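Nigatu Opens Its Doors, and They Open By Themselves

The tour of the Nigatu smart district started at 9 in the morning, and by 9:04 I had agreed to three privacy policies. One was for the parking lot. One was for the visitor badge. The third was for the coffee machine, which wanted to know if it could remember me.

Our guide was Margus Uibo, a cheerful man from Gevidell, the company that runs the district's sensors. There are 348 of them on the main street alone. They watch foot traffic, noise, air, trash levels and the speed of anything with wheels. Nothing is stored, Uibo told us, apart from what is kept.

I asked how long that was. He said 127 days, and that residents had been consulted. The consultation was a box in the app that was already checked.

We walked past the smart bins and the smart crosswalk, which held us at the curb on an empty street for what felt like a full season. A woman with a stroller crossed anyway. Her building pass lost points for it, I learned later. Enough lost points and the pass stops working for the gym and the roof garden. The front door is exempt "at this time."

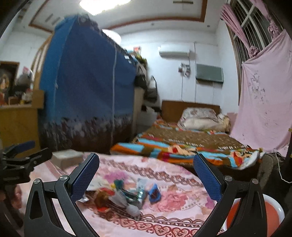 After lunch came the part I had signed up for, the home demonstration. Gevidell's package is called Flukness and it runs the heat, the locks, the lights and the grocery orders from one account. Around 500 households have it so far. The rent is lower if you say yes, and the leasing office has a printed sheet showing how much lower, in very large type.

Liis Jankauskaitė moved in last June and agreed to talk to the group in her hallway. She likes the heating. She doesn't like that it was turned down for her during a cold week, with a message thanking her for her choice. When she called to complain, the system offered her a survey.

What does an engineer do if the account gets locked by mistake? Uibo said that had only happened to a few people and the help desk was excellent. The help desk is reached through the account.

The gift bag held a pen, a water bottle and a brochure for Cistitier, the next district over, due to open once the permits are through. My badge kept sending me reminders about the closing reception until I got to the train station and dropped it in an ordinary trash can.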